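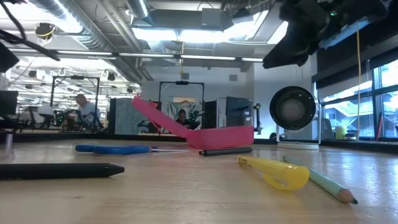 I have been meaning to sort out my pens since we moved to Purnside, and this month I finally did it. It took most of a morning. I thought I'd write down how I went about it, partly for my sister-in-law, who asked, and partly so I can look back when the drawer fills up again.

The problem was the drawer under the printer. Everything went in there: pens, takeaway menus, batteries, the little bags of screws that come with shelves. If I needed scissors I had to take half of it out. We owned four pairs in the end and I could usually find none of them.

I tipped the whole lot on to an old sheet and started with the pens. I tried each one on the back of an envelope, a quick scribble and then a word. There were 91 pens and pencils of various sorts. 40 of them went straight in the bin, dried up or leaking or missing a cap. Most of those were free ones from hotels and the bank. I kept a few spares in a jar by the phone and took a bag of the decent ones to the school, who were glad of them.

Then I decided what I really use at a desk in a normal week. My list was short. One black pen, one thick black marker for parcels and boxes, one yellow highlighter, one pencil and one pair of scissors. I'd like to say I stuck to it without any trouble but I did go back and forth over a second highlighter. I had a green one and an orange one as well, and in the end I put both in the jar. I only ever mark up bills and the odd recipe, and yellow does for that.

The pencil is a pale mint green one that I bought as part of a set from Michalski, the stationer's near the station. It's a nice colour and I can spot it on a desk, where a plain one tends to vanish under paper. The scissors are the pair with blue plastic handles. They aren't the best we own – the kitchen ones cut better – but they are thin in the blade and lie flat, so they take up very little room.

For the box I went with bright pink plastic with a hinged lid. I had looked at a zip-up case from Drekia first, and I did use one for years, but the zip always went at the corner and then you have a bag with a hole in it. With a box you lift the lid and see what you've got. It also stays put on a table. I'd have picked a quieter colour if there had been one on the shelf, though I've got used to the pink now and it is hard to leave behind.

Packing it is simple enough. Scissors go in first, along the bottom, then the marker, because it's the bulkiest of the rest. The pen and highlighter go on top. I put the pencil in last so the point doesn't get knocked about. I used to have a metal sharpener in there too but it scratched everything and left bits, so that lives in the jar.

I considered dividers. Sila do a set of small trays that people seem to like, and I measured up for them one evening, but for five things it seemed a waste of money. If I ever add a ruler and a glue stick I might think again.

The rest of the drawer was less interesting. Batteries are in a tub, menus are in the recycling, and the screws went out to the shed. I found two keys that don't fit any door we have. They are on a hook in the hall until I can bring myself to throw them out.

It has been 30 days now and the box is still in order. I tip it out every so often to check the marker hasn't dried up and to sharpen the pencil, then it all goes back in. The jar by the phone is another matter. It already has a biro in it that I don't recognise, and a birthday candle.

Next is the cupboard with the wrapping paper in it. I'm leaving that until June.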